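Nov 29, 2022
Reading time: 2 min

Open day, notes before I forget. Tirnmont people arrived early, of course, so the first lot saw us still putting the signs up. Kumiko did the door and the talk, Isamu on the arm, me running between the two and no lunch.

Wiring demo went first. Plan was the same as in October: pick up the wire end, carry it over, offer it up. Isamu had the speed turned right down for visitors. Too slow I think - people drift off after a minute if nothing seems to be happening. Would go up a notch next time, still well inside what Sayaka signed off.

Questions worth keeping:
- how does it know it has got hold of the wire and not just closed on nothing (asked 7 times, we need a proper answer on the poster)
- can it do the stranded stuff. Said sometimes. Kumiko said "sometimes" is a bad word in front of visitors
- cost of the fingers. I said 300 a pair, Yuto says 1,325 with the machining time in. Check befroe anyone quotes me
- the Kollár man wanted to know about wear on the tips. Told him we haven't run 2,000 cycles on this pair yet, so no idea

Tomás came over from Arnirano and stayed most of the afternoon. Wants to try the Amon controller with our grip settings. Have promised him the file, not the whole folder!!

To do:
- second barrier, kids were leaning over the first
- wrist view up on the big screen, everyone was crowding Isamu's laptop
- shorter talk (K. agrees)
- write down the grip force settings somwhere that isn't my hand

Wire end still goes in by hand if the approach is more than slightly off. Sayaka wants to fix the approach, Yuto wants softer tips. My vote is approach first - tips take weeks to come back and we can change the other thing tomorrow morning.

Recent entries
Poster draft and floor plan
Grip settings, second try
Amon controller, first look
Tip wear, what to measure 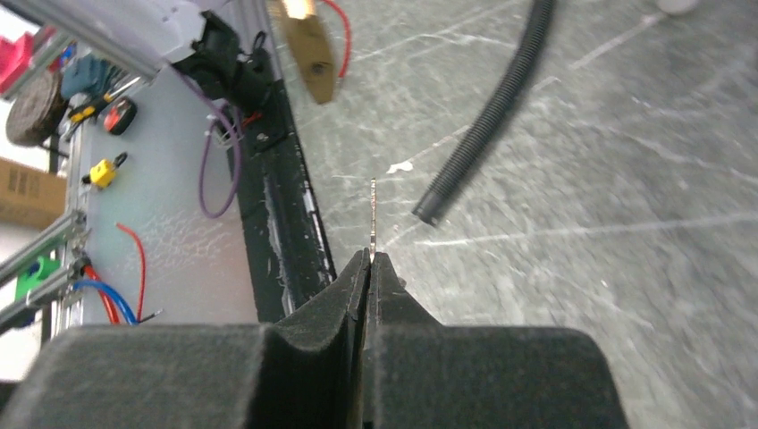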